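Demley Hustings Transcripts
Read me first

Hello, and thank you for taking an interest in our little collection. It holds typed-up transcripts of public hustings and candidate evenings held in village halls, school canteens and the odd pub function room in and near Demley. If you study local democracy, or you simply enjoy hearing people argue politely over bus shelters, I hope you'll find plenty in it to keep you busy.

What is in the folder

There are 21 evenings in all, each with its own plain text file, and between them they hold a little over 3000 speaker turns. A turn is one person talking until somebody else starts, however short that may be ("Hear, hear" gets its own line, and there are a great many of those). Alongside the transcripts you'll find a file called speakers.csv, which gives each person a code and a role: candidate, chair, or member of the public. Candidates keep their names, as they were standing for office and spoke in public. Everybody else has been given a code, and we'd ask you very kindly not to try to work out who they are.

The columns in speakers.csv are:

code: a letter and a number, such as P14
role: candidate, chair or public
evening: the name of the file in which they speak
ward: filled in for candidates only

How it was put together

The project was started by Duarte Teixeira, who had been chairing evenings of this sort for years and had a cupboard full of cassettes to show for it. The older tapes were typed up by ear, which was slow going, and I'd be fibbing if I said every word was certain. The newer evenings were recorded digitally and went through Tallo, our home-made transcription script, before being read against the sound by 2 people working separately. Where they disagreed and couldn't settle it, you'll see [unclear] in the text. There are 700 of these, most of them in the older files, and the Sunda Road evening is the worst of the lot (there was a darts match next door).

We have left in the ums, the false starts and the interruptions. I did once tidy them all away and the result read like a council leaflet, so back they went! 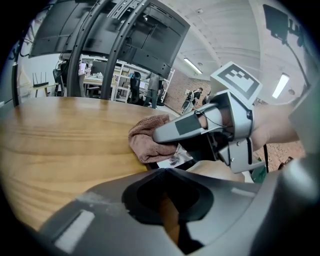
Applause and laughter are marked in square brackets, but we haven't tried to say how loud or how long, and please don't use them to judge who won the room. The chair in several of the halls sat nearest the recorder and comes across as far more commanding than anyone remembers.

Things to be careful about

These evenings are not a fair sample of anything. They lean heavily towards people who own a warm coat and don't mind going out after supper in February. Younger voices are scarce, and so are people who work shifts. Two of the wards had no evening at all, so silence from them in the files tells you nothing whatever about how they felt.

Some of the claims candidates make about spending, potholes and one another are plainly wrong. We have typed what was said and added no corrections, so do check before you repeat anything as fact.

Using and sharing

You're welcome to use the transcripts for teaching, research or your own curiosity. Please credit them as the Demley Hustings Transcripts. If you were a speaker and would like your words taken out, write to us and we'll do it without any fuss. Requests of that sort come before everything else on the list.

Changes

31/01/2020: speaker codes redone for the whole set, after the Vasiliauskas Hall file was found to have the chair and a candidate swapped over from the second question onwards. If you have an older copy, please replace both that file and speakers.csv.

Still to do: page numbers for the printed agendas, and a proper index of topics, which I have begun and got as far as Dog Bins.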